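Can a Robot Do My Chores Yet? Your Questions, My Answers

Skamlow Home & Shop Notes
Last updated in June

I write a small newsletter on household gadgets and shop tools, and ever since I mentioned robots in it my inbox has been about one thing. I got 68 emails after the last issue! Most of them asked some version of the same few questions, so I've put my answers on one page. I'll keep adding to it.

So can I buy a robot that does housework?

You can buy one that does a slice of it. Vacuums are good now, mowers are pretty good, and window cleaners are fine if you have big flat windows and some patience. What you can't get is one machine that walks in, looks at the mess and starts somewhere sensible. I'd love one. I have a laundry chair (you know the chair) that could keep it busy for a week.

Why is everybody so hung up on doors?

Doors are in the way of everything else! A robot that can't get out of the kitchen can't put the towels away upstairs. And a lever handle asks for a lot at once: find it, get hold of it, press it down, keep it down, then move your whole body while the door swings. I do that with my elbow while carrying a pizza. For a machine, each piece is its own little problem, and the pieces have to run together.

Closets and storerooms are the same story in a shop. The parts you want fetched are nearly always behind a door, and somebody likes it kept shut. 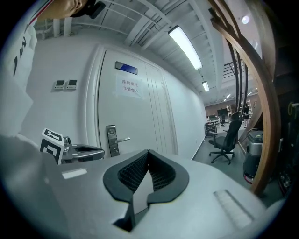 How long until a robot can fold my laundry?

A few more years for a mixed basket, if you want it done at a speed you could stand to watch. Towels and T-shirts laid out flat are the easy end, and machines can manage those now. Fitted sheets I wouldn't bet on at all (I can't fold one either). My own guess is that the first folding robots worth having will turn up in laundromats and hotels, where the pile is big and a lot of it is the same shape.

How do they learn a chore like that?

Mostly by copying. One way is to have a person do the job over and over using hand-held grippers, so the movements get recorded with the same kind of fingers a robot would have. Then a program is trained on the recordings. I like this approach because you don't need the robot standing there for every try, and people are quick. You pick up the grippers, you open the door, you do it again.

It's fussier than it sounds, though. Try getting through your own front door with a pair of kitchen tongs and you'll see what I mean. I tried it with salad tongs and dropped them on my foot.

How many tries does it take?

It depends on the job and how picky you are. I've seen 1,000 tries tossed around as a nice round number for one simple task, but please don't hold me to it. Variety matters as much as the pile does. If every recording is of the same handle on the same door, don't be surprised when the robot gets stuck at your place, where the knob is round and the door sticks in wet weather.

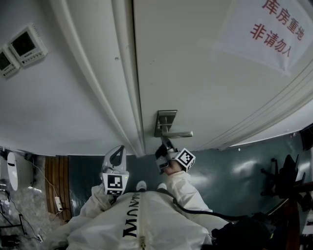 Gripper on the lever: the first part of getting through a door.

Is a shop floor easier than a house?

Usually, yes. Lunden, the cabinet shop where I worked before all this, had 30 bins along one wall, and they stayed put for years. A robot loves that. My house moves around every day: shoes, backpacks, a cat, a chair pulled out where it wasn't this morning. Shops also tend to have one floor level and plenty of light. The trouble starts with the odd jobs, like sweeping behind the saw or untangling an extension cord.

Have you tried any of these at home?

Two so far. The Aden floor mopper is still with us. It took 47 minutes to do my kitchen and hallway the first time, and I could have done it faster, but I was on the couch, so who won? The Engebretsen tidying arm went back. It was supposed to pick up toys and it did pick up toys, one at a time, very slowly, and then it needed me to move it to the next spot. I was basically its chauffeur.

Would you trust one alone in the house?

The mopper, sure. Anything with an arm, no, not yet. I'd want to see it stop when a door bumps into something, and I'd want to see that more than once.

Should I wait or buy something now?

If you hate vacuuming, buy the vacuum now. Don't hold out for the one that does everything, or you'll be pushing the old upright for a good long while. For shops, I'd start with whatever gets carried back and forth all day and leave the doors propped open.

Got a question I missed? Use the contact form and put "chores" in the subject line so it lands in the right folder.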